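Aisle lessons at Velent

If you've wandered past the back bay this month and wondered why there's a little convenience store in there, come in and say hello! The shopping task is properly under way, and the Skuner team is having a ball with it.

The idea is simple enough to say. An operator puts on the headset and gloves, takes over both of the robot's arms and does a bit of shopping: basket in the left hand, right hand free for the shelves. Everything the operator sees and does gets saved, and the robot learns from those runs. We're after 200 good ones for this first task, and as of Tuesday we had 70 in the bag.
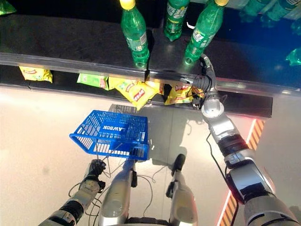
Going for a green bottle on the shelf above the snack bags, basket in the left hand.

Ginevra Dal Bello has done most of the driving so far and she makes it look easy (it isn't, I had a go and spent my whole turn nudging a bottle along the shelf). Her big tip is to slow right down for the last few centimetres. Bottles like to tip if a finger arrives before the thumb does, and the rail along the front doesn't leave you much room to come in low. She also reckons you should decide on your grasp before you start reaching, so the recording doesn't fill up with dithering.

Chips are a whole other thing. A bag crumples, slides and hides behind its mates, and no two grabs come out the same, which makes it a terrific thing to teach. Iqra Abbasi has been trying a soft pinch near the top seam and we love how natural it looks on playback.

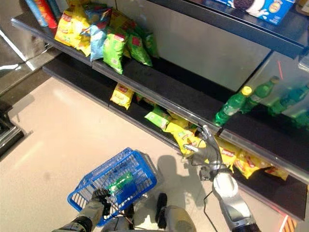 Fingertips in among the yellow chip bags on the lower shelf.

Iqra and Marius Marinescu are now tagging the runs, keeping the fumbles in a separate folder for the recovery work later on. The Rermont crew have asked for a copy too.

We'd love 3 more operators, and left-handers are very welcome. Sessions run after lunch and you'll need a short practice with Nighat Dogar first. Pop your name on the sheet by the bay door, and please bring flat shoes.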